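How to Check and Calibrate a Digital Kitchen Scale

Applies to: battery-powered flat-platform scales with a gram readout
Tools: one 500 g calibration weight, a small level, a soft cloth, fresh batteries

Recipes written by weight depend on the scale being right, and kitchen scales drift. The load cell under the platform is a small metal beam with strain gauges bonded to it. Drops, overloading and long storage under a stack of pans all shift its output by a few grams. The procedure below covers the Finevar flat scale and the older Zendden model sold under the same case. Other makes use different button sequences, but the order of work is the same.

Before you start

Take the scale out of its drawer and let it sit at room temperature. A scale moved from a cold pantry to a warm kitchen will creep for a while after it is switched on, and a calibration done in that period will be off once it settles.

Replace the batteries. Low voltage causes more bad readings than any mechanical fault, and most scales start to wander before the low-battery symbol appears. Use two cells of the same brand and age.

Clean the platform and the gap around it. Flour and sugar packed into the gap will carry part of the load past the load cell, and the reading comes out low. Turn the scale over and check the four feet as well. A missing rubber pad leaves the body tilted.

Do not use coins, canned food or bagged sugar as a reference. Net weight on a package leaves out the package, and fill weights vary. A 500 g weight from a lab supplier costs less than most mixing bowls. Handle it with a cloth.

Step 1. Choose the surface

The surface has to be level, hard and still. Stone or solid wood counters are good. Avoid folding tables, the top of a running dishwasher, and any spot under a ceiling fan or vent. Air moving across the platform shows up as a reading that flickers by a gram or two.

Soft coverings are a common source of error. A thick towel or foam liner lets the feet sink unevenly and may touch the underside of the case. A thin, firm mat is acceptable if it lies flat and all four feet are on it. Plates and bowls can stay nearby as long as nothing touches the scale. 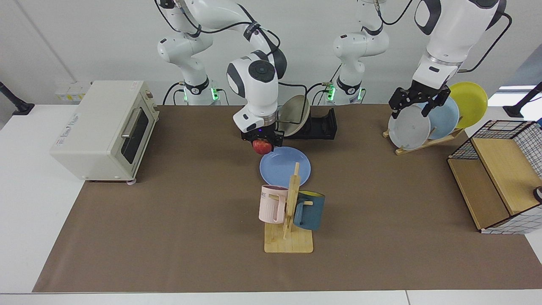
Step 2. Level the scale

Set the level on the platform, first left to right and then front to back. If the bubble is off center, move the scale before you try shimming it. Remove the level when you are done. Leaving it on the platform during power-up will be read as part of the zero.

Step 3. Run the check

Switch the scale on with the platform empty and wait for a steady 0. Place the 500 g weight in the center and write down the reading. Remove it, wait for 0, and repeat until you have 4 readings.

Then place the weight near each corner of the platform in turn. Corner readings should agree with the center to within 2 g. A larger spread means a bent platform support or a damaged cell, and calibration will not correct it.

If the center readings are within 2 g of 500, stop here. The scale does not need calibration.

Step 4. Calibrate

With the scale off, hold TARE and press ON. Keep holding TARE until CAL appears, then release. Press UNIT once. The display shows 0, then 500 — this is the prompt to load the weight. Place it in the center and take your hands off the counter. When the display shows PASS, remove the weight and switch the scale off.

On the Zendden version the prompt blinks and there is no PASS message. Wait for the blinking to stop.

Step 5. Confirm

Repeat Step 3. Then weigh something light, such as an egg, by itself and again in a bowl that has been tared out. The two figures should match.

Error codes

E-2: platform loaded at power-up. Clear it and restart.
E-4: calibration weight out of range or moved during reading. Repeat Step 4.
231: on early Finevar units, a three-digit number that stays on the display after power-up is a firmware code. Remove the batteries, hold ON to drain the circuit, and refit them.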